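Wenemance Newsletter, April 7, 2024

Blue hydrangeas for the front table

In the March letter I wrote that we will change the flowers in the reading room at Clirnbridge, and several readers asked me which flowers and how we keep them nice. So I write about it a little longer this time. The flowers are hydrangeas, artificial ones, in a light blue. They come from Ravn, item 199 on the paper list, and I ordered them after I saw the same kind in the hall at Sternthorpe.

I should say first that I did not like artificial flowers before. Where I grew up they were for the cemetery and for the window of the dentist, and they were always a strong pink with dust on it. I think the color is the most important question. A real hydrangea is never one flat blue. It is paler in one place and darker in another, and the edge of the petal often has more color than the middle. When you choose artificial ones, look for this first. If each small flower has exactly the same color from the middle to the edge, the head looks like a bathroom sponge from the other side of the room.

Look also at the form of the small flowers. They should have four petals, and the petals should have some waves and folds. Very smooth petals shine under the lamp. In the box from Ravn we received two kinds of heads, some clearly sky blue and some so pale that they are almost white. I was a little angry when I opened it, because I had ordered one color. After a few minutes on the table I liked the mixture better and I did not send anything back. 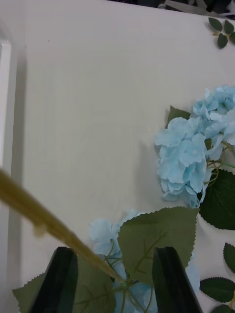
The leaves were a different matter. They arrive pressed flat, and a flat leaf spoils even a very good flower. I open each one with my fingers, from the middle line to the outside, and then I bend it down a little at the end. A big leaf should sit low, under the flower, and a small leaf can look out from behind. If all the leaves come out at the same height, it becomes a collar, and then the flower looks like it is going to sing in a choir.

For the small flowers inside the head I use a thin wooden stick, the kind you find in any kitchen drawer or craft box. Fingers are too thick for this work and they push down three flowers when you want to lift one. Put the stick in from the side, low, and lift slowly. Do not use a metal needle or scissors. I did this last year with another bunch and I made a hole in a petal, exactly in the front of course.

Here is the order in which I prepare a new stem. It is my own order and you can change it.

Take the stem out of its wrapping and leave it on the table overnight.
Open the leaves.
Turn the head upside down and shake it very softly.
Lift the small flowers that are pressed in, starting in the middle.
Look at the head from a chair, so from the side, and correct the form.
Only now think about the length of the stem.

The last point is the one where people are too fast. The stem has a wire inside and once it is cut, it is cut. In our group we had a long discussion about the vase and I asked everybody to wait with the cutting until the vase is really standing on the table in the reading room. In the meantime you can bend the lower end of the stem to make it shorter. Two of our stems are still bent like this and from outside it is not possible to know.

We ordered nine stems. For the front table this is too many, if you ask me. A hydrangea head is large, and it wants air next to it. I will put four in the vase and keep the others for the shelf by the window and for the day when somebody pulls one out by accident. There was also a wish to add something yellow. I am not against yellow, but I would like to see the blue alone for some weeks first.

Now about the place for storing. Until now the flowers lived in a plastic bag behind the door, and every spring they came out of it looking tired. I would like to stop with the bag. A shallow box or a tray is much better, with the flowers lying in one layer and the heads not under anything heavy. If you must put a second layer, put soft paper in between and turn the stems to the other side, so that the heads do not lie on each other. And please write on the box what is in it. We have three boxes in the cupboard with the word "various."
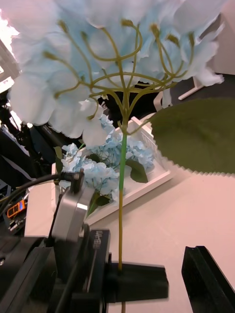
Jadranka Vessel
Editor of the home and craft page

There is one part of the artificial hydrangea that I had never looked at before this month, and it is the underside. If you lift a head and look from below, you find many thin little branches, and they carry the petals at their ends. They go out from one point at the top of the main stem, and they curve. The whole form of the head depends on these branches. When a head has a hollow on one side, it is usually not the petals that are the problem. A branch has been pushed over to its neighbor, and you can bring it back from below with two fingers, without touching the petals at all.

I learned this late, and I am a little ashamed how many times I have pulled at petals from above. The petals are only put on the ends, and if you pull they come off. If this has already happened to you, keep the petal! Put it in an envelope. It goes back on easily, and if it does not want to stay, a very small drop of clear glue is enough. Let the glue dry before you put the flower back among the others.

When you carry a stem, or put it in the vase, hold it low, well under the leaf. I have seen people hold the head from above like a lamp bulb, and I understand it, the head is the biggest part. But the wire bends just where the stem meets the branches, and after some time the flower hangs to one side and no vase can help it. Low on the stem you also do not press the leaf, which on our flowers is attached just under the place where the branches begin.

About dust. Several readers wrote to me about dust, and one wrote two pages. My method is a soft brush, the kind for powder, new and never used for powder. I go from the middle of the head to the outside, and afterward I brush the upper side of the leaves. Dark leaves show the dust sooner than pale petals, so when the leaves look gray it is time for the whole flower. Some people use a hair dryer on the cold setting. It works, but please do it outdoors, or you will only move the dust to the bookshelf.

I do not wash them. The lady's magazine I read says you can put them in water with a little soap, but the list from Ravn does not say anything about washing, and I do not want to try it first with the flowers of the association. If a reader has washed this kind of flower and was happy with the result, I would like to hear about it, also if you were not happy.

And the sun. The front table at Clirnbridge gets light the whole afternoon, and blue is a color that goes away quickly. The old flowers were violet once, I have been told, and when we threw them out they were more or less the color of tea. I propose that we turn the vase a little each time someone waters the real plants, and that we change the stems on the table with those in the box in the middle of summer. It is small work if one person has it on her list. At the moment no one has it on her list, so I write it here in the hope that someone will take it.

To those who asked if they can order for their home together with us: yes, we will send one more order to Ravn when the shelf at Sternthorpe is decided. Write your wish on the paper by the door, with the color and how many stems, and please write it clearly. Last time I read a "1" as a "7" and there was some surprise on both sides.

The vase is not chosen yet. We have the tall glass one and the white one with the repaired edge. In the glass one you see the stems, and the lower part of an artificial stem is not its best side. I would take the white one, with the repaired edge to the wall. If you think differently, come by the reading room and look at both, they stand next to each other on the lower shelf until the next letter.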